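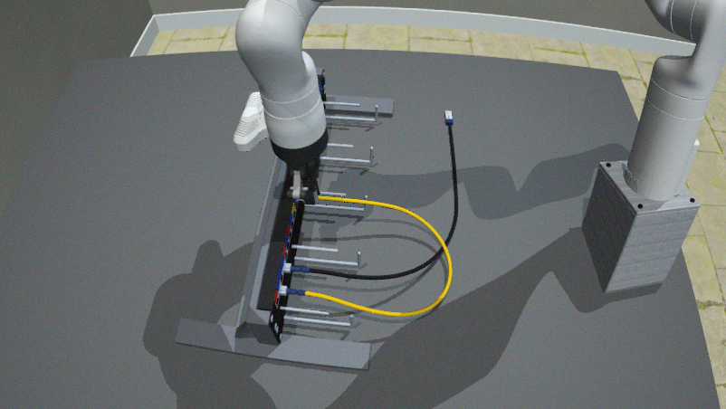 Chapter 7
Planning Around Deformable Objects

7.1 Why cables break the usual planner

The planners in Chapters 4 through 6 assume that every object in the workspace is rigid. A rigid object has a pose, and once the gripper closes on it, that pose follows from the joint angles. A cable has no single pose. Its two ends can be tracked as rigid bodies, but the length between them takes a shape that depends on its stiffness, its contacts, and how it was moved before.

The running problem for this chapter is cable routing on a patch panel. The planner is given a set of cables, a rack with ports, and a goal list that pairs each plug with a port. It must return a sequence of grasps, transfers, and insertions. Two cables are enough to make the problem hard. If one lies across the other, moving the lower cable may drag the upper one, and the order of operations starts to matter.

We represent each cable as a chain of 30 capsules joined by bending springs. The collision checker treats the capsules like any other geometry, so the code from Chapter 5 can be reused with small changes. The state vector grows accordingly, and Section 7.3 shows how to keep the search from growing with it.

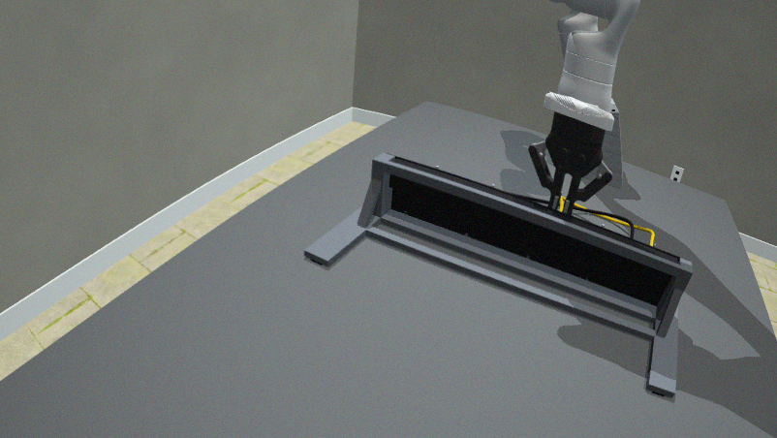
JAKVILLE, July

The benchmark used in the exercises was assembled here by Sota Murakami and Sadao Higuchi. It runs in the Stovier simulator and contains 3,000 starting layouts. The baseline planner, Zirex, solves 1,738 of them within the time limit. Of the failures, 231 are traced to a single cause: the planner selects a valid grasp on the plug but ignores the cable behind it, and the slack catches on the fixture during the transfer.

Failures of this type cannot be fixed by a better grasp score alone. The grasp and the path have to be checked together, with the cable model stepped forward along each candidate path.
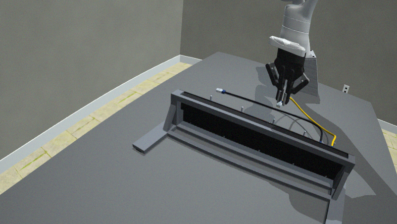
The cost of that check is the main concern of Section 7.2. Stepping the full chain at every waypoint is too slow for use inside a sampling loop. The Schwerdtfeger test, introduced there, rejects most bad paths using only the two plug poses and the cable length. Paths that pass are then simulated in full.

Readers should have the collision checker from Exercise 5.4 compiled before continuing.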